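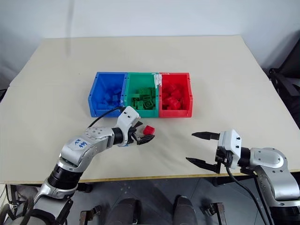

Sorting table, both arms, before the Sunday session

Pre-run check, block sorting station
Godside Robotics Club, upstairs room
Filled in by: Zerrin Yurt
Second pair of eyes: Remzi Karaca

Same list as in March, with the two lines Shu-fen Man asked for added at the end. I've put my comments under each item because the little boxes on the old sheet were hopeless (I write big, sorry). Mark each one OK, FIX or ASK. If it's ASK, come and find me before you switch anything on.

1. Table and bins

Table doesn't rock - OK
Remzi leaned on every corner and it stayed put. Please keep bags and coats off it, even between runs.

Bins in the right order - OK
Blue, green, red, reading left to right from the wheels side. The sorting program has that order baked in, so if you lift the bins out to clean them, put them back the same way!

Bins fixed to each other - FIX
There's white tape over the rims where green meets red. I'd love a proper clip there before the regional. Elif Naz Başaran is going to try printing one, and until then you press the tape down with your thumb before each run.

Blocks in their own colors - OK
Blue in blue, green in green, red in red. Start block for the first test is a single red one on the table in front of the bins.

2. Left arm

Label readable - ASK
It's the handwritten one in blue marker and I read it as R2 489, but Perihan Yalçınkaya wasn't convinced, and the log sheet has to match. Can whoever wrote it please go over it again?

Joints move freely by hand, power off - OK
Smooth all the way. No clicking from the elbow this time, hooray.

Gripper tips - OK
Black fingertips both on tight. Give them a gentle wiggle, and if one turns, stop and get the small driver from the Granari case.

Cable along the back of the arm - OK, with a grumble
It runs up from the wrist and over toward the blue bin. I want enough slack for a full reach but not so much that it drags through the blocks. Watch it on the first slow pass and keep a hand near the stop button.

3. Right arm

Joints move freely by hand, power off - OK

Gripper opens all the way - OK
Long black fingers, nice wide opening. Park it open and pointing in toward the middle of the table, which is how the start script wants it.

Cable at the gripper - FIX
It loops down past the front edge of the table and that bothers me. Somebody walking by with a chair could snag it. I'd like a soft strap holding it up closer to the arm. Remzi thinks a strap will pull on the connector when the arm stretches out, so we'll test it slowly with the speed at 3 percent and see who's right.

4. Floor and people

Walkway in front clear - OK
Keep it that way during runs. No kneeling under the front edge while the power is on, not even to grab a dropped block.

Stuff against the wall on the right - ASK
Does it need to live there? If the right arm swings wide I'd be happier with more room at that end.

Hair tied back, sleeves up, lanyards off - OK
Yes, I checked mine too.

5. New lines

Speed limit set before first run - OK
80 percent is the most we use with students in the room. Slow pass first, every time.

Stop button pressed and reset by the person running the session - OK
Pressed it twice. Both arms powered down and came back when I reset them.

Still open: the clip, the label, the right-hand cable and the wall stuff. Elif Naz has the clip, Perihan has the label, and I'll bring straps. Sheet goes back in the green folder when you're done - the one on the shelf, please, and leave the pen with it.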